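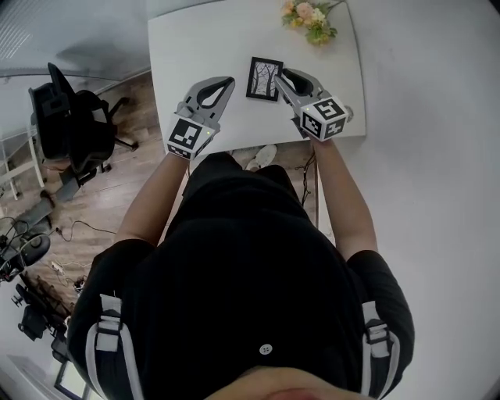 Mar 25, 2021

My back started to hurt in November and I did not take it seriously. I thought it was the cold, or the mattress, or my age. In my first language we have one word for all the pains between the neck and the hips, so when I went to the physiotherapist I had difficulty explaining which pain it was. She gave me a paper with the outline of a body on it and a red pencil, and I coloured almost the whole top half.

Her name is Carola Ehlers and she is also not from here, so we both speak English slowly and we understand each other very well. She did not ask me about sports. She asked me how high my kitchen counter is. I did not know. Who knows this? I went home and measured it, and then I measured the desk, the ironing board, the sink and the bench in the garage where I repair chairs. All of them are too low for me. I am a tall woman and I have spent my life leaning over things.

I had always believed that sitting was the bad thing and standing was the good thing. Every article says this. But if you stand with your head hanging forward, your neck has to carry it the whole time, and the head is heavy. Carola let me hold a bag of rice with my arm straight, and after 2 minutes I asked her if I could put it down. "And you do this with your neck all afternoon," she said.

So this winter I have been raising things.

The desk was the easiest. I put it on four blocks which my neighbour Normand Poirier cut for me from an old fence post. He did not want money, but he accepted a jar of plum jam, and later he came back to ask if there was another jar. The blocks are not beautiful. One is a little shorter than the others and I have folded a piece of cardboard under it, and now I don't hear the desk knocking any more when I type.

The kitchen was more difficult. I rent, and I cannot change the counter. For cutting vegetables I now use a thick board on top of an upside-down roasting tray, with a damp cloth between them. It looks like something a student would do. I have cooked this way since January and I can make a full pot of soup without stopping to hold my back. For dough it does not work, because you need to push from above, and for that the low counter is in fact the right height! I learned this only after I had made very bad bread on the high board for two weekends.

The sink I have given up on. I wash the dishes in two parts, with a tea in the middle.

For the garage I spent some real money. I looked at a work table from a shop called Plinimar, which had a handle to turn it up and down, but it was over 300 dollars before the delivery and I thought this was too much for a person who repairs chairs as a hobby. I found a used one instead. The man who sold it had printed the word Rastatard on the side with a stencil, and he told me it was the name of his old band. I have not painted over it. It goes up 17 centimetres higher than my old bench, and it goes down as well, so I can put a heavy armchair on it without asking anybody to help me lift.

The first evening with the new table I worked on a seat I am weaving for my friend Mrs. Zheng, and I noticed that my shoulders were up at my ears. The table was at the right height and I was still standing in the old way! It seems the body remembers the low bench. Carola had warned me about this and I had nodded politely without believing her. Now I have a small bell on my phone which rings every half hour, and when it rings I let the shoulders fall and look out of the window at the far trees. My cat Suko has understood that the bell means I am not busy, and she comes to ask for food each time. She has become a bit round.

The exercises I do not enjoy, but I do them. There is one where you stand with your back against a wall and slide your arms up and down like you are making an angel in the snow. There is another where you pull your chin back until you have a double chin. I do this one on the bus, behind my mask, where it is private.

I still have pain on some mornings, mostly on the left side, under the shoulder blade. It is a smaller pain and I can say exactly where it is, and I even know the English words for it now. Carola wants to see me again after Easter. Before this I want to find a solution for the ironing board, which has a broken lock and will only stay in the lowest position. Normand says he can fix it with a bolt. I have one jar of plum left, and I am hiding it until he has finished.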